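Section 11. Portioning dry goods by weight

Before you set this up, decide whether you want it at all. A person with a scoop and a kitchen scale can weigh out soybeans while talking on the phone. The Tolteo two-arm bench can weigh them out too, more slowly, provided you have done everything below. The sales pages call this a solved chore. We would call it a chore the bench can often manage on a table you have arranged for it. This section was last revised in November 2025.

11.1 Setting out the table

1. Clear the table of anything the task does not use.
2. Put the scale within reach of both grippers, display toward the rail. Check that it sits flat and does not rock.
3. Put the supply container behind and to the right of the scale. Take the lid off and store it somewhere else.
4. Run the cables so that each has slack at the wrist. Move both arms through their full reach by hand, with the power off, and watch for snags.
5. Turn on the scale, set it to grams, and switch off its sleep timer if it has one.
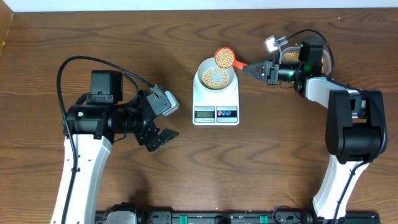
6. Load the portioning routine and set the target weight. Start with a large target. Small ones are harder, and a failed first run teaches you very little.

NOTE: The routine does not know what a soybean is. If you change to rice, lentils or anything flatter, repeat the whole of 11.2. Settings from one food do not carry over, whatever the quick-start card implies.

CAUTION: Keep hands out of the reach of both arms while the rail is powered. The arms do not feel light contact.

11.2 Teaching the scoop

1. Place the measuring spoon in the right gripper by hand. Picking it up from the table is supported, but we do not recommend relying on it.
2. Close the gripper on the handle until the spoon cannot be turned with one finger.
3. Guide the arm through a scoop, a lift, a move to the scale and a pour. Go slowly on the lift.
4. Repeat step 3 until you have 70 good passes. Throw out any pass where you corrected yourself halfway.
5. Run the routine unattended 11 times and write down the weight each time.

Expect to be disappointed by step 5. In our February trials at the Urov workshop, 87 percent of portions came in within tolerance. That sounds high until you think about who picks up the rest. 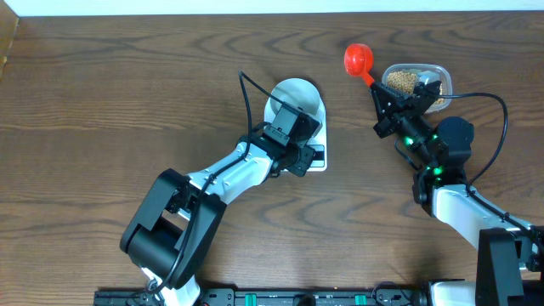
Halyna Mykhailiuk objected to that paragraph when she read the draft. Her view is that a kitchen assistant on a long shift would miss a few portions as well, and that we never print the human number next to the machine's. She has a point, and we do not have the human number. Our own complaint is narrower: a person who overshoots takes a few beans back out. The bench can only add.

11.3 Zeroing the scale

1. Set the bowl on the platform, centered.
2. Press the zero button and wait for the reading to settle.
3. Check that neither gripper is touching the bowl or leaning on the platform.

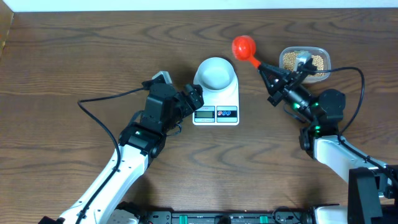

Fig. 11-3. Empty bowl on the scale, spoon held above and to the right.

4. Start the run. If the reading drifts before the first pour, stop and zero again.

CAUTION: Do not zero the scale during a run. The routine will treat the bowl as empty and keep pouring.

11.4 When it goes wrong

Overshoot. Lower the pour angle in steps of 3 degrees. If that does not help, use a smaller spoon.

Spoon turns in the gripper. Wipe the handle, reseat it, and repeat 11.2 from step 2.

Arm pauses over the container. The supply is probably too low for the taught scoop. Top it up by hand.
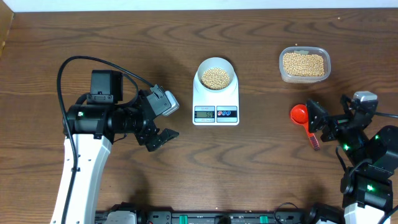
Beans on the table. Stop the run and pick them up yourself. There is a cleanup routine in the Novham add-on pack, and Pei-shan Huang spent most of an afternoon getting it to collect one bean. We have left it out of this manual.

Right weight, wrong log entry. The log stores the last stable reading, which may have been taken before the final pour. Read the display yourself and correct the entry — there is an edit button on the run page.

For refilling and washing the bowl, see Section 12. Both are done by hand.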